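Keeping Flowers in a Public Room

Visitors to the reading room at Binosbridge often ask why we no longer order cut flowers for the front desk. The decision was made in November, and I would like to set out the reasoning for those who miss them.

Fresh arrangements came to us from Clekasberg every two weeks. They were handsome, and by the second week they were generally past their best. Water marked the desk, which is old and has been refinished once already. Several regular readers also reported trouble with pollen, and one gave up her usual chair near the entrance.

Artificial stems were tried first in the side hall. They need dusting with a soft brush, and they fade if left in a south window. We rotate ours every 60 days and store the rest flat, in the dark. The cost to the library this year was $500, vases included.

I do not claim that they replace a garden. The beds along Baert Street remain planted, and readers are welcome to sit there until dusk. Indoors, however, the present arrangement will continue through the winter, and comments may be left at the desk. 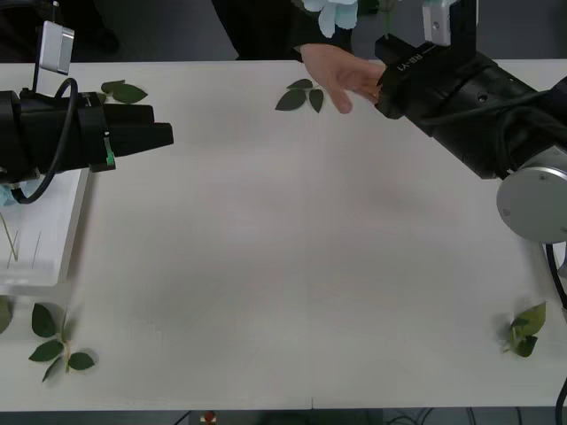
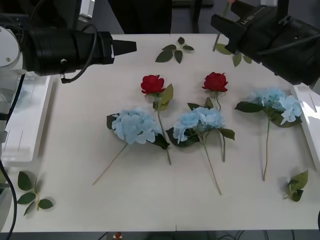
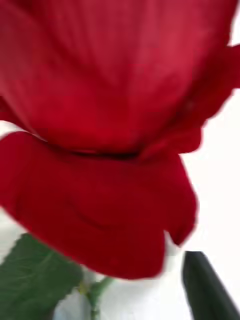 Leaves, artificial flowers on the table, and a red rose at close range

Nour Sayegh
Head of Reader Services, Binosbridge

Cards for written comments are kept beside the register, and I read all of them.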